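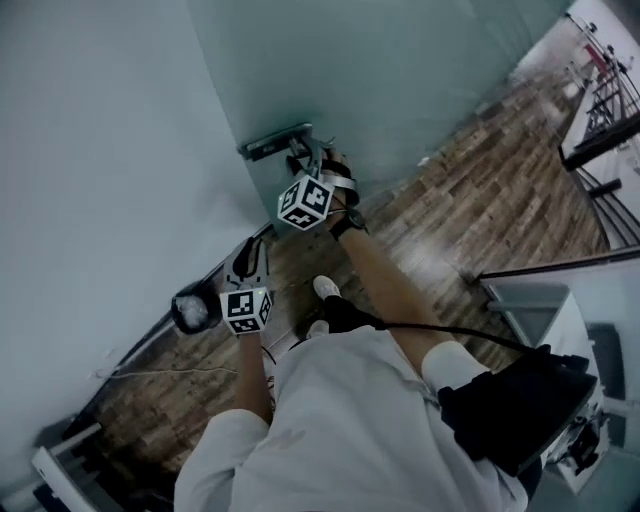

The oversight office for Nasora County put out its report on overnight holds at the Naidu Street station, and the local news ran it as "review finds no pattern of abuse." I read the whole thing. It's 95 pages, and most of it is the office describing its own procedures. There were 217 complaints in the review period and two were upheld. Two! Both were about property that went missing from the desk. Not one complaint about medical care, phone calls or how long people were kept was upheld. The office keeps using the word transparency, and the kind they mean is a frosted glass door, where you can get hold of the handle and still not see a thing on the other side. I'd like to hear from anyone who has read past the summary, especially the part on check logs.
Posted by millrace_east, May 2020

217 complaints and two upheld doesn't prove anything by itself. People file complaints for all kinds of reasons. Some of them are about the food. I'd want to know what was in them before I called it a whitewash.
Posted by dutyroster

So would I, and that's the problem. The complaints are sorted into "conduct," "conditions" and "other," and "other" is the biggest group. There's no breakdown of it anywhere. I checked the appendix twice.
Posted by millrace_east

I did some clerk work in Urkach years ago, different county, same state rules. "Other" was where we put anything that came in on the wrong form. It wasn't sinister. It was a bad form.
Posted by papertray

Okay, but if the form is that bad, then the report can't say "no pattern." It can say "we don't know." Those are different findings, and only one of them makes a nice headline for the sheriff.
Posted by kestrel_nine

Can somebody explain the check logs to me? I thought they were supposed to look in on everybody at set times during the night and write it down.
Posted by lowwater

They are. Every person held overnight gets looked in on, and the officer signs an entry. In the period they reviewed there were 458 overnight holds. The station used to keep the entries in a bound book. Partway through the period it switched to the Flikach system, where the officer taps a screen at the desk. The report says compliance "improved markedly" after the switch. It never says how anyone knows the officer walked down the hall before tapping the screen.
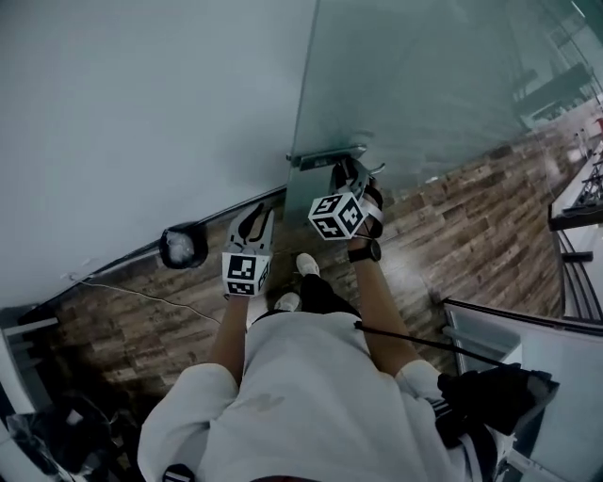

What the reviewers compared was the number of entries before and after. More entries, so better care. They didn't pull any hallway video to match against the times, or if they did they left it out. There's one line on page 61 saying video was "available on request" and then it never comes up again. Who was supposed to request it, if the review team didn't?
Posted by millrace_east

A book can be faked a lot easier than a screen. I've seen a whole night's worth of checks written in the same pen in the same slant, five minutes before shift change. At least Flikach stamps the time.
Posted by dutyroster

It stamps the time of the tap. You just said people filled in the book without doing the checks. Why would those same people start doing them for a computer?
Posted by kestrel_nine

Some would. If your name is on a time stamp you know a lawyer can ask for it. I'm not saying it's perfect, I'm saying it beats the book, and you all are acting like it's worse.
Posted by dutyroster

I don't think it's worse. I think it was never tested, and a report that costs public money ought to test it. They had 458 holds to choose from. Pick a handful, pull the video, see if anybody shows up in the hallway at the time it says. That's an afternoon of work.
Posted by millrace_east

It's more than an afternoon. Video requests go through the sheriff's records desk, and then county counsel looks at everything with a detainee in it. Other people in the hallway have privacy rights too. I don't love how slow it is but the rule is there for a reason.
Posted by papertray

Fair, I take back the afternoon. The review ran for most of a year though.
Posted by millrace_east

My brother spent a night at Naidu Street. I won't say what for, it was dropped. He asked for his inhaler at intake and got it in the morning. He never complained because he figured it would go nowhere. So whatever number you all are arguing over, he isn't in it.
Posted by lowwater

Sorry to hear that. He can still file, by the way. The deadline runs from the release date and there's a paper form if he doesn't want to use the website. Keep a copy.
Posted by papertray

And have it land in "other"?
Posted by kestrel_nine

If he writes "denied medication" on the first line, it has to go under conditions. Don't start with the story. First line, plain words.
Posted by papertray

Going back to the first post, I think you're being unfair to the oversight office. They can't force anybody to talk. They have no subpoena power, they get what the department hands over, and they have to write it up anyway. Blame the county board for setting it up like that.
Posted by dutyroster

I do blame the board. But an office that can't get the records should say so on page one. This one says it on page 88, in a footnote, after telling everybody on page three that it had "full cooperation." I don't see how both of those can be true.
Posted by millrace_east

Just looked. The footnote says some intake records were "not provided in a reviewable format." That could mean scanned badly. It could mean a lot of things.
Posted by dutyroster

It could, and it would have taken them one more sentence to say which.
Posted by kestrel_nine

The board takes comments on the report at its next meeting, by phone only right now. You have to sign up the day before and they cut you off at three minutes. I'm going to ask about the video and the footnote and leave the rest alone. If somebody else could take the "other" category that would help, they like to say a question was already answered when the same person asks twice.
Posted by millrace_east

I'll take "other." I still think you're going to get a boring answer on it.
Posted by dutyroster

Boring is fine with me if it comes with the numbers. Does the sign-up need a county address? I'm over the line in Urkach now.
Posted by kestrel_nine

It didn't ask me for one last time. Just a name and a callback number.
Posted by papertray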